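Notes for the seagrass talk, Palacios evening session

Start with the bay before the meadow. Most people here know Firnstead from the road and have never looked into the water. Point out the north shore on the map, then the channel.

Slide 2. Eelgrass is a flowering plant, so it sets seed. Our whole method depends on that. We collect the seed shoots in summer, hold them in tanks until the seeds drop, and plant in October.

Slide 3. Why seed and not transplants. Transplants work, but they take divers, and you have to dig up a healthy bed to get them. A person in waders can seed a plot at low tide. Mention that Gundier used transplants in the outer bay and those beds are still there.

Slide 4. Plot layout. Four plots, 100 square meters each, two on sand and two on mud. Each plot gets 1,000 seeds in burlap bags. Say the number slowly, people always ask for it again.

Slide 5. What went wrong the first year. Crabs dug up the shallow bags. We now bury them 2 centimeters down and pin the corners. The mud plots still lose seed in storms and we don't have an answer for that.

Slide 6. Water clarity. Explain that the plants need light at the bottom, and runoff from the creek is the main trouble. Leave time for the Pluvby drainage question, it will come up.

Slide 7. Lab side. Keep this short.
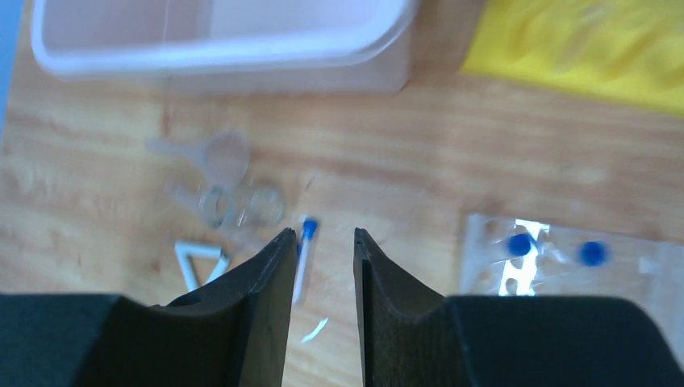
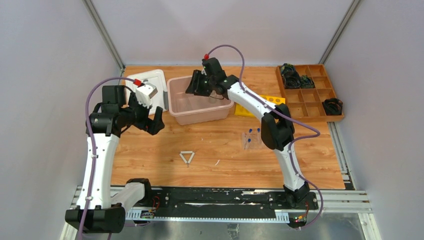
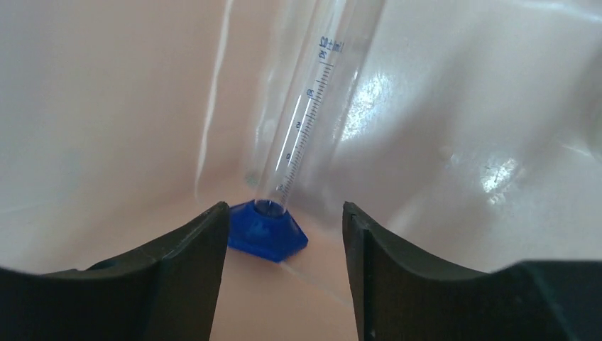
Seeds are sorted by how fast they sink. Firm ones drop quickly, and those are the ones we plant. Soft ones go back to the bay anyway.

Slide 8. Boaters. Ask them to raise the motor over the beds and anchor in the channel. Prop scars take years to fill in. Hand out the map cards now and not at the door.

Slide 9. Sign-up sheet for seed collecting. Bring boots and a mesh bag. Take questions, then lights on.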